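Fridge side panel and a gap between tall cabinet doors — leave it, fill it, or start over?

Home Help Board > Kitchens > Cabinets and layout
Posted Mon 21 March by Thanakorn Duangkaew

Hello everyone, and thank you in advance for reading, because I know I go on a bit. We moved into this house in December and inherited a kitchen that is nearly right. The tall cabinet doors are a flat brown, no handles, from a Strebel line that I gather isn't made anymore. My wife loves the color and I have come around to it. The counter is dark and marbled, the fridge is a tall silver one, and the microwave hangs on the wall over the counter, which I thought I would hate and now use every morning for oatmeal.
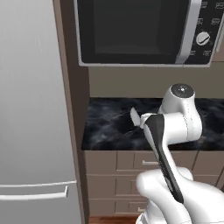

Fridge on the left, narrow side panel, then the counter with the microwave over it.

My trouble is with the tall cabinet. The line between the doors bothers me every time I walk in with groceries. My father hung doors for a living and I suppose I got his eye without getting any of his skill! I measured at the top and at the bottom and got 7 mm both times, so on paper it is even, but it still looks wide to me and a little heavy.

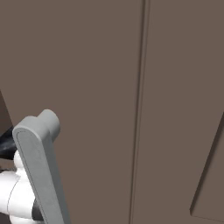
The line I keep staring at.

What I'd like to know is whether a gap like that is normal on flat doors of this age, and if I can close it up myself with the hinges or should be looking at new doors. I had a quote from Festham for replacing the whole run and it came to $522 per door, fitted, which made me sit down. I'm also a little worried about the panel beside the fridge, as it's narrow and I don't know what is holding it. Happy to do the work myself if somebody can tell me the order to do it in. I own a drill, a decent level and a great deal of patience.

Votby
Member, 60 posts

adjust the hinges. dont buy doors

Wandero
Longtime member

Welcome to the board, Thanakorn, and congratulations on the house! Votby is right, if brief. Seven millimeters is on the generous side, and on most tall cabinets I'd be happy with three. But please don't spend Festham money on it before you've spent an evening with a screwdriver.

Open both doors and look at the hinges. If they're the ordinary concealed cup kind, each one has two or three screws you can get at. The one nearest the front of the arm moves the door left and right, and that is the one you want. The one toward the back moves it in and out. Height is usually set on the plate that's fixed to the cabinet wall, and I would leave that alone unless your top edges don't line up.

Start with the left door. Give the side screw on the top hinge half a turn, then the same on the bottom one, then any in the middle, and close the door and look. It's very tempting to crank one hinge all the way and then chase it with the others (I did this in my first kitchen and had a door that rubbed for a year). Go back and forth until you've used up half of what you want to lose, then do the right door to match. You should get a couple of millimeters out of each side without straining anything. Do keep an eye on the outer edges while you're at it, as whatever you take from the middle turns up there.

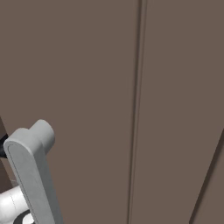 Now, flat doors with no handles do need a bit of room. Think about how you open yours. If you hook your fingers behind the edge, a very tight gap is a nuisance, and if they're on push latches, the doors need space to move in before they spring out. I'd stop at four and live with it for a week. You may find that dark line stops catching your eye once it's slimmer.

As for the fridge panel, take hold of it at about chest height and give it a gentle push sideways. A little flex is fine. If it moves at the floor, it has probably lost a screw or a bracket down there, and you'll want to roll the fridge out to look. Turn off the ice maker line first if you have one. A small angle bracket at the floor and another at the top, on the fridge side where they won't show, will settle it nicely. Check your screw length against the thickness of the panel before you drive anything. Mine was 17 mm and I came very close to going straight through.

Write back and tell us what hinges you have. If there's a name stamped on the arm, somebody on the board will know it.

Thanakorn Duangkaew
Original poster

Thank you both so much. They are the cup kind, three to a door, and I can see the screws you mean. I pushed on the panel and it moved at the bottom, so the fridge is coming out on Saturday once my brother-in-law is free to help. I'll do the doors after that.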